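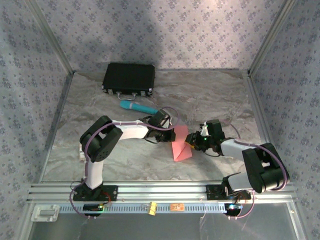

Katalin Takács wrote to us in November that she had given up on colored folding paper years ago, every brand she tried having gone white and fuzzy along the creases by the third fold, and that she'd only ordered a pack of Mushi to get her cart up to free shipping. She has since ordered the big box. We were so pleased with that letter that it hung over the packing table until the tape gave out!

Mushi Folding Paper, Solid Colors
Item 311
From Larusau

Mushi is our everyday folding paper, and it's the one we reach for ourselves when there's a rainy afternoon to fill or a birthday table that needs a little cheering up. It comes in square sheets, thin enough to take a sharp point and strong enough to be opened and refolded when you've gone wrong somewhere (we go wrong somewhere most of the time). The color runs all the way through the sheet, front and back, so you won't find a white side peeking out of your flower or your fox. If you like a white side for a particular model, and plenty of the old favorites do look better with one, have a look at our Jerkel two-tone packs instead.

Gil-soo Nam picked the colors for this batch, and it took a good deal longer than anyone had planned. The mill sent sample after sample of pink alone, and there was one week when the whole office smelled of dye and every windowsill had little squares curling on it in the sun. The pink we ended up with leans toward coral. It's a friendly color, warmer than the old rose we used to carry, and it sits very nicely next to the lavender if you're making a garland.

What you get

Small pack: 60 g paper, mixed colors, in a paper sleeve
Big box: 600 sheets, mixed colors, in a lidded card box
Single-color packs: coral pink, lavender, leaf, butter, slate
Sizes: 3 inch and 6 inch squares
Printed sheet with 2 starter models, the triangle purse and the sitting bird

Both sizes are cut from the same stock, so you can mix them in one project and the colors will match. The 3 inch squares are lovely for ornaments, but they do ask a bit of your fingertips, and we'd suggest starting anyone under eight or so on the larger ones.

A word on the triangle

So many people skip the first fold in their hurry to get to the bird, and then they wonder why the bird has one wing longer than the other! Take a minute with it. Lay the square down with a corner pointing at you, bring the far corner down to the near one, hold the two corners together with one hand and only then run a finger of your other hand along the fold, starting in the middle and going out to each side. If the corners have slipped, open it and do it again. Mushi will forgive you a second crease, and even a third if you're gentle.

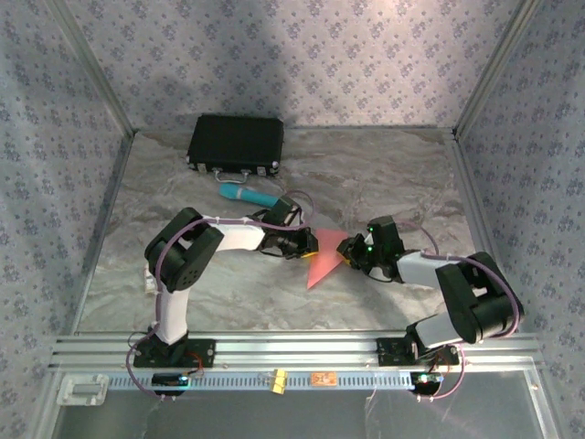 Coral pink is the single color we sell the most of, and it's also the one we get the most questions about, mainly from people who want to know whether it will look washed out once it's folded. Our feeling is that it holds up very well. Solid colors always change a little with the light and with the number of layers, and a folded piece will often look deeper on one part than another even though the sheet itself is all one color. You can get an idea of how a pink like this behaves from the triangle lying on the marble pattern, with its wide edge to the back and the sharp point toward the front: there's only a slight difference in shade across it, and the surface still looks smooth. Against gray or beige it reads as properly pink. On a white tablecloth it goes a touch more orange, so if you're making place cards, fold one and try it on the table first.

Storing it

Keep the sheets flat and out of direct sun. The big box is meant to live on a shelf lying down, and it really is worth putting the lid back on (Géza Szalai left his open next to the kettle and wrote to ask if we could iron paper; you can, on the coolest setting with no steam, under a dish towel). Damp sheets won't hold a crease, but they come back perfectly well if you leave them under a heavy book overnight.

Pairs well with

Clirkent bone folder, small
Jerkel two-tone paper, 6 inch
Larusau garland thread, undyed

Ordering

Small packs and single colors go out in a stiff envelope, the big box in a carton of its own. Prices are good from January 1, 2020 and include the printed sheet. Schools and libraries can write to Naveed Soomro at the shop for the class price, and he'll be glad to put together a box of just the colors you want if you give him a few days' notice. Leaf is a bit low at the moment and may ship separately from the rest of your order, at no extra charge to you.

Unopened packs can be returned within the month. Opened ones too, if the cut is off square or a sheet has arrived bent. Send us a quick note with the pack size and color and we'll put a fresh one in the mail.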